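# How a robot hand gets built in a garage workshop

In the town of Mesthorpe there is a shared workshop called Brasstead. It used to be a garage. Now it has benches, a drill press, a 3D printer and a long shelf of screws in jars. People pay a little money each month and come in to make things.

Two of the people who go there are Struan Leckie and Ruaridh Skinner. They are building a robot arm they named Mowat. They started in April, and the arm part is nearly done. The hand has taken longer.

## What the hand has to do

Your hand has five fingers. Mowat's hand has 2. Engineers call a hand like this a **gripper**. The fingers slide apart to open and slide together to close, a bit like the jaws of a wrench.

Two fingers can do plenty of jobs. They can pick up a block, a spoon or a sponge. They are not much use for tying shoelaces.

## The parts

- **The palm.** This is the box the fingers are joined to. The motor goes inside it.
- **The fingers.** Struan printed these from plastic. One finger takes 37 minutes to print.
- **The motor.** It turns a small gear, and the gear moves both fingers at the same time.
- **The pads.** These are strips of rubber glued inside the fingers so things don't slip out.
- **The camera.** It is fixed above the palm and looks down past the fingers, so the computer can see what the hand is reaching for.

Everything is held together with bolts. The finished hand weighs 300 grams – a bit less than a can of soup.

## Teaching it to grab

A new hand doesn't know how hard to squeeze. If it squeezes too gently, the spoon drops. If it squeezes too hard, a paper cup gets crushed. Ruaridh writes the program that tells the motor when to stop.

He tries each new program on a computer first. The computer draws a pretend room with a pretend gripper in it, and the gripper moves the way a real one would. This is called a **simulation**. If the pretend hand bumps into a pretend counter, nothing gets broken and nobody has to buy a new motor.
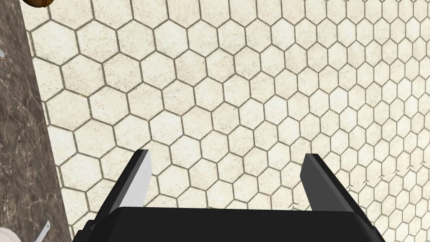 Ruaridh ran 941 practice grabs this way before he tried the real motor. Each grab begins with the fingers wide open. The program moves the hand over an object, lowers it, closes the fingers and lifts. Then the computer writes down whether the object came up or stayed behind.

The real hand still needs its own tests. Real rubber wears out, and real bolts can work loose. Struan checks every bolt before the power goes on. He keeps his own fingers away from the gripper while it is moving, and so should you if you ever build one.

## Try it yourself

Tape a craft stick to your thumb and another to your pointer finger. Now pick up an eraser, a marble and a coin using only the sticks. Wrap a rubber band around each stick and try the same three things again.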